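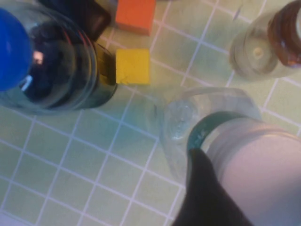 Glass jar on the counter, Apr 9, 2022

Family movies that don't end in a contest?

My daughter is 4 and has worked her way through every movie in the Bralach series, in which a plucky girl saves a bakery, a stable, a lighthouse and a second, less profitable bakery. Each time there's a big competition and a check for exactly what the bank wants. I can recite the mean judge's speech. Is there a kids' movie where the stakes are lower and no one bangs a gavel? We have a DVD player and one streaming service, the cheap one.

otari_mom
Try Ovura. A girl and her grandfather fix a boat for 80 minutes and then they go out in the boat. My kids asked for it again the same night, which I can't say for the stable one. There's a goose that hisses, and it upset my youngest, so maybe watch that part first. It's slow in the middle. I folded a lot of towels.

gate19
lighthouse one is the best of them tho

McKinnon Matinee
Seconding Ovura, but skip the sequel. They gave the boat a race. If you can find the December special, it's 3 short stories and only one has a villain, who mostly wants his ladder back. Our library had it on DVD. As for the Bralach movies, you have at least two more bakeries coming, and I believe the next one has a food truck. I'd start hiding the remote now.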